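# Chapter 4: Surveying Fish Habitat in River Catchments

**Contributors to this chapter:** Dehua Fu and Doina Bošković, Kolev Institute of Freshwater Studies

## Opening remarks

A river does not offer the same living conditions along its whole length. Depth, current, bed material and shade change from one bend to the next, and fish make use of these differences at various stages of their lives. A survey of habitat seeks to record such differences in a way that another team can repeat.

Earlier chapters dealt with the counting of fish. The present chapter is concerned with the places in which they live, and with gravel spawning beds in particular. The main case is the River Plilham, a lowland stream which was straightened in 1967 to protect farmland at Rosbridge. The work removed several wide bends and left a uniform channel with steep banks. Gravel which had once settled on the inside of the bends was carried downstream, and brown trout were afterwards seldom recorded above the Rosbridge weir.

Students should read the chapter with a map of a local catchment to hand. The exercises assume that such a map is available, although a printed sheet is not required.

## Recording and storing survey data

Field records are of little value if they cannot be found again. In the Plilham study each reach was given a number before the first visit, and every sheet, sample bag and photograph carried that number. Readings from the water level gauges were sent to a central store at Genavberg, where they were checked against the handwritten notes. Biljana Angelovski, who managed the store, required that doubtful readings be marked and kept – a practice this book recommends to all students. 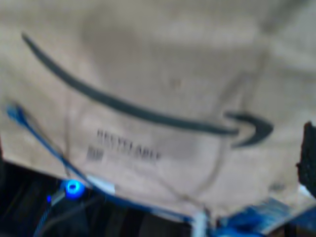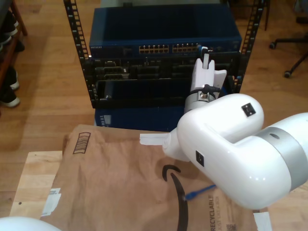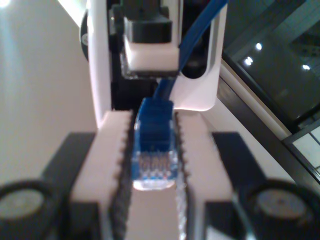
## Choosing a reach

A reach is a length of river treated as a single unit for survey. It should be long enough to include both shallow, fast water and deeper pools, and it should have clear end points that can be located in any season. The Plilham team used reaches of 400 metres. Bridges make convenient end points, but the bed beneath them is often disturbed and should not be sampled.

Permission must be obtained from the owners of both banks. At Rosbridge this proved slower than the fieldwork itself, and two reaches were moved upstream as a result.

## What is measured

The following are recorded at each cross-section:

- width of the channel at the water surface
- depth at regular points from bank to bank
- speed of the current
- size of the bed material, taken from 61 stones
- shade cast by trees and banks
- plants growing in the water

Fine silt deserves special attention. It fills the spaces between stones and reduces the flow of water past the eggs. In January, when trout eggs lie in the gravel, surveyors should keep to the banks – walking on the bed can crush them.

## Terms used in this chapter

**Riffle:** a shallow stretch with a broken surface and a stony bed.

**Redd:** a hollow made in gravel by a female fish, in which eggs are laid and covered.

**Bank-full width:** the width of the channel at the point where the river begins to spill on to its flood plain.

Section 4.1 begins with the measurement of channel width and depth. The method given there follows the field notes of Kalliopi Kadrić, with changes to the order of work made by Arben Nikolovski after the second season.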